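Plusotura Opens Applications for Its Listening Residency for Singers and Adult Beginners

Eight-week program in Jurncombe brings trained voices and first-time singers into the same room

JURNCOMBE, 2021-04-02 - Plusotura, the music education studio based in Jurncombe, today announces that applications are open for the Listening Residency, a new program in group singing and vocal improvisation. The residency will start in October and will run for 8 weeks. It is open to adults of any musical level, including those who have never sung in front of another person.

The residency has 18 places. Applicants do not need to read music and there is no audition. In place of an audition, each applicant is asked to send a short letter that explains what kind of music was present in the home when they were a child, and what they would like to be able to sing today.

The program follows a teaching method which Plusotura calls the Answered Voice. In this method a participant sings one short phrase, and a second participant gives a phrase back. The second singer may repeat, change or continue what was heard. A teacher stays at the piano and holds a simple harmony under both voices. The pairs change at every meeting, so that a person with many years of choir experience will work also with a person who comes to singing for the first time.

Plusotura has used the Answered Voice in its evening classes and in its work with families, and 832 people have taken part in it until now. The residency is the first time that the studio offers the method as one long course, with the same group of people from the beginning to the end.
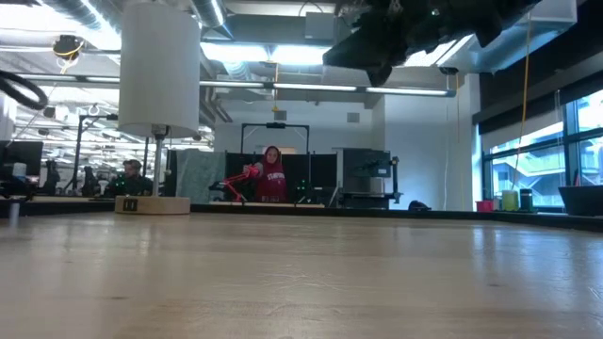 A tabletop with a white-shaded lamp, and behind it a person in a red Stanford sweatshirt beside a red robot arm.

Each week has one evening meeting of the full group and one smaller meeting in pairs. The first weeks are given to breathing, to pitch matching and to listening with closed eyes. After this the group moves to longer improvised pieces, and to songs that the participants bring themselves. Songs in any language are welcome - the teachers will ask for a translation so that all can understand what they are singing.

The residency will finish with an open evening, where the group will sing for invited guests. To take part in the open evening is a free choice. Participants who prefer to only listen on that night will have a seat with the guests.

The residency is prepared together with Lokis, a publisher of songbooks and study recordings for the adult learner. Lokis will give to each participant a printed workbook with 13 exercises for practice at home, together with recordings of the piano part in high and low keys. The workbook was written for this program and will not be sold in shops during the residency.

A support fund for the fee is offered by the Rengifo Foundation for Music. The fund can cover the full fee or a part of it. Applicants who wish to ask for support should write one sentence about it at the end of their letter. No proof of income is needed, and the request has no influence on the choice of participants.

Letters may be sent by post or through the contact form on the Plusotura website. They may be written in English or Spanish. Applicants who find writing difficult can send a voice recording of not more than five minutes. All applicants will get an answer, and those who do not receive a place can ask to stay on the list for the next residency.

About Plusotura
Plusotura is a studio for singing, piano and improvisation in Jurncombe. It offers evening classes, private lessons and workshops for families, and it also trains music teachers who want to use improvisation in their own lessons.

About Lokis
Lokis publishes songbooks, workbooks and recordings for adults who learn music outside of school.

Press contact
Plusotura Press Office, Jurncombe
Interview requests and requests to visit a class can be sent through the press page of the Plusotura website.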